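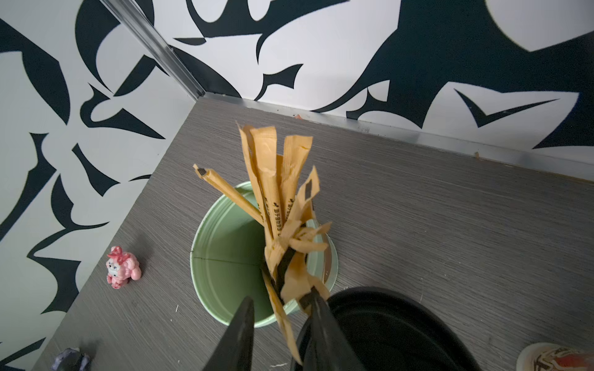
Berkay Bozkurt objected that a written limit on grip force is pointless for waste paper, as no one minds if it tears. The objection holds for the paper. It does not hold for what drops out of the grip, and the Millomdale cell rules are written for the second case.

Handout 2. Releasing mixed light waste into an open pail

Scope: two-finger grippers, table-top work, paper sleeves and sticks taken as one bundle. Single rigid parts are covered in the March handout.

2.1 Close on the bundle low down, where the pieces lie together. Loose ends may fan out above the fingers.

2.2 Strips hanging below the fingers count as part of the load. Clearance over the rim is measured from the lowest strip - the fingertip is the wrong reference.

2.3 Travel speed with a bundle in the grip: up to 200 mm/s. Stop above the pail before opening.

2.4 Keep neighboring objects out of the release path. Small items on the table are logged as obstacles even when they are not part of the task.

2.5 A torn sleeve is not a fault. A piece on the table after release is, and goes in the log under code 28.

Read before the lab: Vendach cell manual, section on release height.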